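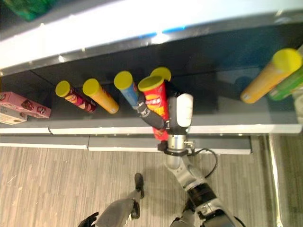 Wednesday, shelf notebook, May

Started on the lower shelf of the mock store bay. The complaint from the last round was that round packages "don't hold a facing," and the cure on the table is the Hidari divider kit. I have doubts about both halves of that.

Chip canisters first. The planogram we got from Dullitz wants them lying down with the lids to the back, to save height under the upper shelf. On paper fine. A cylinder on its side on a smooth shelf wants to roll, and the front lip only stops it in one direction. Give them any gap at all and they turn diagonal. The planogram shows no gap anywhere, which tells me it was drawn for a full shelf, and a shelf is full for maybe the first hour of the day.

Checked the sheet again: 80 mm per canister slot. Measured the Hidari slot with the calipers and got 77 on one divider and 80 on the next, so I don't trust the molding either. Wait, reread my own writing, the first one was 80 too. Both 80. Fine. Still don't like the clips.

Colors. Dullitz claims a shopper finds the flavor by lid. Most of the lids on that shelf are yellow! Magenta and red can, yellow lid. Orange can, yellow lid. Blue, same. If the lid is the part facing out, you've hidden the only thing that tells them apart. Bottoms out is no better. Standing them up would fix it and cost us the height, and I would like to see that tried before anyone buys dividers.

Pink boxes at the left end are doing the work of a bookend. Leave them there for now.
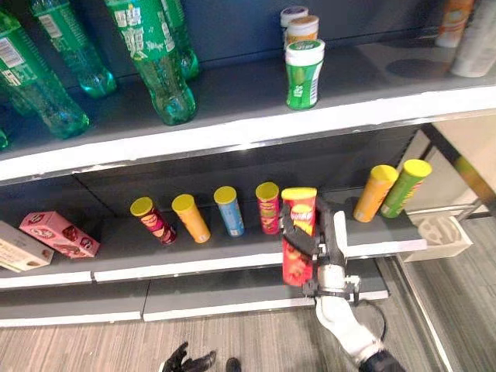 Upper shelf is a different argument. Lime soda in the large bottles, left half. They stand well enough with the base flat, but a bottle that leans on its neighbor takes up the room of two, and the ribbed sides don't slide past each other when you try to close the row up. The Fadano note says to face every label square to the front. Tried it: 16 minutes for the bay, 17 on the repeat. So no learning effect, or I was slower because I was annoyed.

Gum tubs in a row front to back, green one leading. The trouble is that the ones behind are different colors, so the front tub advertises a flavor that the next customer won't get. One flavor per row, please, even if it leaves a hole.

Glare on the right end of the upper shelf is bad. White containers on a pale shelf under that light just wash out. Hartono's layout puts the pale packaging exactly there. I'd swap it with the green bottles and see if anyone objects.

To do:
- stand the canisters up, log how many go over in 47 pulls
- same again lying down, no dividers
- ask Dullitz whether their test shelf was ever less than full
- Hidari kit stays in its bag until both logs are done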